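Bramdale Support – Ticket 501
Product: Bramdale Stock Ledger, multi-site edition
Component: nightly import, Flullum gateway
Opened: 10 July 2000
Severity: 2
Status: Closed, workaround in place, fix scheduled

Problem as reported

Customer runs a kitchen and tableware wholesale business from two sites, Tawfik (main warehouse) and Stomen (showroom and returns). The nightly import from Stomen finishes without an error, but the stock totals at Tawfik are lower than they should be the next morning. The shortfall is not the same each night. Manual recount at Stomen agrees with the Stomen terminal, so the loss is somewhere between the export and the Tawfik ledger.

Environment

Server at Tawfik: ledger service, import service and the report queue, all on one machine.
Client at Stomen: ledger terminal, modem link to the Flullum gateway, export set to run after close of business.
Export format: fixed-width text, one record per line, trailer line with record count.
No changes to either machine reported by the customer in the week before the fault.

Log

Entry 1
Asked for the import log and the raw export file for the same night. Import log shows "completed" and return code 0. Trailer check is switched off in the import settings. Customer does not know when it was switched off. The default is on.

Entry 2
Export file received. Trailer says 1,229 records. Import log says 1,000 records posted. The missing 229 are all at the end of the file, in one block. Nothing in the rejects folder.

Entry 3
Exactly 1,000 is suspicious. Checked the import settings for a batch limit. Batch size is set to 1,000, which is the shipped value and should only control how often the service commits. After each commit it should go back for the next batch. Asked the customer to raise logging to level 5 and leave everything else alone for one night.

Entry 4
Level 5 log received. The service commits the first batch, asks the gateway for the next block, and gets an empty reply. It treats the empty reply as end of file and stops. With the trailer check off, there is no comparison between posted and expected counts, so the run is marked complete.

Nights with fewer records than the batch size import correctly. This explains why the shortfall varies, and why the customer saw no problem on quiet days.

Entry 5
Asked for the gateway settings. Idle timeout on the Flullum gateway is 5 seconds. The commit on the Tawfik server takes longer than that because the report queue starts at the same time and both write to the same disk. The gateway closes the session during the commit. The next request opens a new session with no file attached, and the gateway answers with an empty block instead of an error.

Entry 6
Reproduced on the test bench. Steps:
Load any export with more than 1,000 records.
Set gateway idle timeout to 5.
Start the import and the report queue together.
Result: import stops after the first batch, return code 0.
With the report queue stopped, the same file imports in full. With the trailer check on, the import stops at the same place but returns code 12 and rolls back.

Entry 7
Customer asked whether item records with a picture attached could be the cause. The Stomen showroom attaches catalog pictures to new lines, and the item file grew when this started. Pictures are stored outside the ledger and only the reference goes into the export, so record length does not change. Tested with a sample item record to be sure. Imported normally, reference field intact.

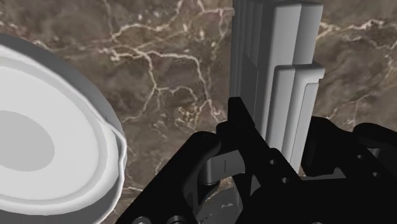 Entry 8
Workaround sent to customer:
1. Turn the trailer check back on at Tawfik (Setup, Import, Verify trailer = Y).
2. Set the gateway idle timeout to 60.
3. Move the report queue start to one hour after the import start.
4. Restart the import service. A reload of the settings is not enough – the timeout is only read at startup.

Do not change the batch size. A larger value hides the fault until the file grows past it, and makes a rollback much slower.

Entry 9
Customer applied steps 1 and 2 and reported the import now fails with code 12 every night. Log shows the old timeout still in use. Step 4 had been skipped. Service restarted, import completed, trailer and posted counts equal.

Entry 10
Recovery of the missing records. The export files are kept at Stomen for 30 days, so all affected nights can be replayed. Replay has to be done in date order with the duplicate filter set to "skip", otherwise records that posted the first time will be posted twice. Customer replayed one night with the filter set to "warn" and got double quantities on the first batch. Restored from the backup taken before the replay and repeated with the correct setting. Totals at Tawfik and Stomen now agree, apart from one pallet line that was keyed by hand at Tawfik during the fault. Customer will reverse that entry.

Entry 11
Monitored for five nights after the change. Three of the files were over the batch size. All imported in full. No code 12.

Cause

Import service does not tell an empty reply on a new session from a true end of file. Gateway does not return an error when a session has expired. Either one alone would do little harm – together, and with the trailer check off, records are dropped without a message.

Further action

Import service: treat an empty block before the trailer as an error. Passed to development, planned for the November maintenance release.
Import service: write a warning to the log at every start if the trailer check is off.
Gateway: return "session expired" in place of an empty block. Raised as a separate ticket.
Setup guide: add a note that the timeout needs a service restart. The current text says the change takes effect at once, which is wrong for this version.

Other sites using the Flullum gateway with a timeout under 30 should check the posted count against the trailer by hand until the fix is installed. The posted count is on the last line of the import log, and the trailer is the last line of the export file.

Ticket closed with customer agreement. Reopen under the same number if the counts differ again, and attach both files from the night in question.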